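Lirkenura Neighbors Help
Home | Browse | Kitchen & Bath | Yard | Ask | Log in

Greasy film on painted cabinets, what takes it off without wrecking the paint?

Posted 28 Apr 2023 by pravovus_renter

Hi all, longtime reader, first time posting. We moved into a rental on the Pravovus side of town in January and the kitchen cabinets have that sticky, yellowish film you get from years of frying. It's worst on the two doors over the stove and on the underside of the cabinet next to it. You can write your name in it with a fingernail (I did, sorry landlord).

I've tried dish soap and hot water, which got me maybe a third of the way there and left streaks. Then I tried straight white vinegar and the whole place smelled like a pickle jar for two days and the grease just laughed at me. My mother-in-law swears by baking soda paste but I'm scared of scratching the paint. It's a satin finish as far as I can tell, and I have no idea what brand or how old. The landlord says "whatever the last guy used" and the last guy moved to Ohio.

The other thing is the edges. Around the knobs the paint has gone kind of soft, like I could dent it with a thumbnail. Is that the grease doing it, or is the paint just shot? I'd love to get my deposit back someday, and I'd also love to not spend 100 dollars on cleaning stuff to find out. I have a bottle of Flimport degreaser from the hardware store that I haven't opened yet. The label says to test it first and then doesn't say how long to wait, so that's where I'm stuck!
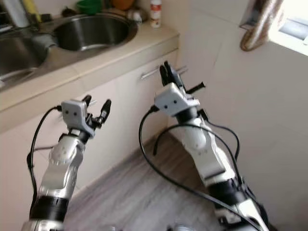

I should add that I cook a lot, mostly stir-fries and way too much bacon, and the range hood is the kind that only blows the air back in your face. So whatever I do, it needs to be something I can repeat every few weeks without the finish going chalky on me. Thanks in advance, you guys have saved me on two clogged drains already.

Vinh Lưu

Okay, I cleaned and repainted kitchens for 14 years before my knees quit, so I have opinions. Vinegar is the wrong tool. It's great on hard water and pretty useless on old grease. Your dish soap was the right idea, you just didn't give it time.

Mix a good squirt of dish soap into a quart of warm water, wring a cloth out in it so it isn't dripping, and lay it flat against the door. Hold it there a couple of minutes. Yes, your arm gets tired. Then wipe top to bottom, rinse with a second cloth and plain water, and dry it right away with an old T-shirt. The streaks you got are soap and loosened grease drying together, so change your rinse water way more often than feels reasonable. Do one door all the way through before you start the next.

For what's left, the degreaser is fine, but cut it down to whatever the label gives for painted surfaces and put it on the cloth, never on the door. Test it on the inside of a door down by the hinge. Give it five minutes, rinse, and then come back the next day and look at it in daylight. If the spot is dull or any color came off on your rag, stop there and stick with soap.

About the soft paint by the knobs — that's very common. It's years of hand oils and cooking grease working into the paint, and cleaning won't harden it back up. Take the knobs off, clean gently, leave it alone for a week and see. If it still dents, it needs to be scraped, sanded, primed and painted, and that's your landlord's bill, not yours. Take pictures now. One more thing: if the building is from before 1978, don't sand anything until somebody has checked for lead.

And skip the baking soda on satin. It'll leave shiny spots you can see from the hallway.

bacon_dad_42

magic eraser. done in 20 minutes

Võ

Please don't do the magic eraser thing, or at least not on the fronts! It's basically very fine sandpaper and I took the sheen right off my pantry door with one — there's a cloudy patch by the handle to this day. I'm with Vinh on the soap and the waiting. An old soft toothbrush is good for the grooves if your doors have them. I also wipe down the two doors by my stove on Sunday nights while the dishes soak, and it never gets to the sticky stage anymore. Check whether your hood has a metal filter you can pop out, too. Mine was disgusting.

Contact us | © 2023 Lirkenura Neighbors Help | Back to top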